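Household Tasks Program: Second Progress Report to the Pamico Fund
Prepared by Annelies Leitner, Clernport
Reporting period ending October

1. Purpose of the work

The Fund asked Clernport to establish whether a two-armed machine can take over ordinary laundry and bedding work in an occupied home, and at what level of supervision. The first report dealt with hard objects such as cups, boxes and drawer handles. The present report covers soft goods only. Trials on the machine took place at our Prallitz workshop. Demonstrations by people using hand-held grippers were recorded in furnished rooms, where beds, storage and clothing are arranged as the residents keep them.

2. Garments

A total of 114 demonstrations of garment handling were accepted after review by Lejla Ionescu. Work on a bed has proved more demanding than work on a table. The mattress gives under pressure, and a printed or quilted cover makes the edge of a garment harder for the software to find. Pale sweatshirts on pale bedding remain the most frequent source of error.
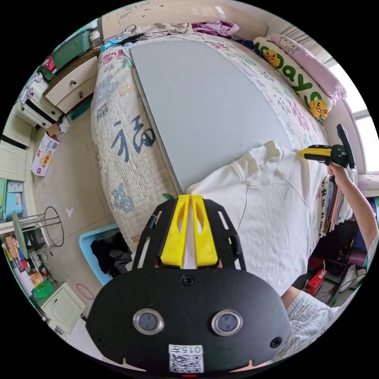 3. Bedding

Large textiles were added to the program at the Fund's request. They differ from garments in two respects. A quilt or blanket is usually wider than the reach of a single arm, and once folded it becomes a thick bundle that must be supported from beneath while its edge is held. Persons giving demonstrations move easily between pinching and supporting. The machine does not yet do so, and it tends to keep pinching after the load has shifted.

Benedikt Pfister has accepted 31 bedding demonstrations to date against a planned 50. The shortfall reflects the longer time each one requires, and a revised schedule has been agreed with Sandro Ferraro.

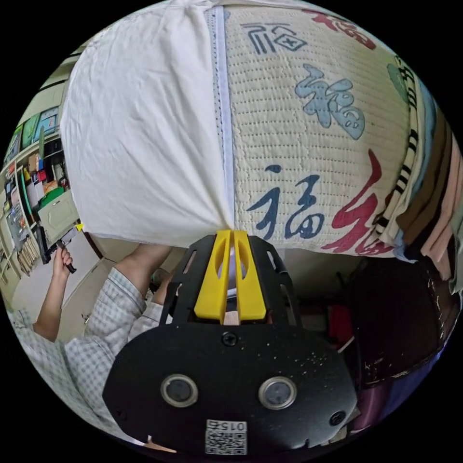
Results on the machine are correspondingly modest. With a single blanket laid flat, it completes the first fold on most attempts and the second on fewer than half. It cannot at present lift a folded bundle and place it on a shelf without a person standing by. We do not consider this task ready for a trial in a resident's home.

4. Assessment

Towels and plain shirts can be folded by the machine under light supervision, at a pace well below that of a person. Sweatshirts and other thick garments can be folded when they are presented flat and face down. Bedding remains a task for people. The grippers purchased from Bianchini have performed adequately, although the finger tips wear faster on quilted fabric than on cotton, and replacements have been charged to the equipment line.

5. Next period

Gaetano Mazza will lead a new series on bedding, with the aim of bringing the accepted total to 100. Priority will be given to the change from pinching to supporting. The workshop will also repeat the sweatshirt trials on patterned covers, using the revised edge-finding software. No change to the overall budget is requested. A short note on finger tip wear will be sent to the Fund separately.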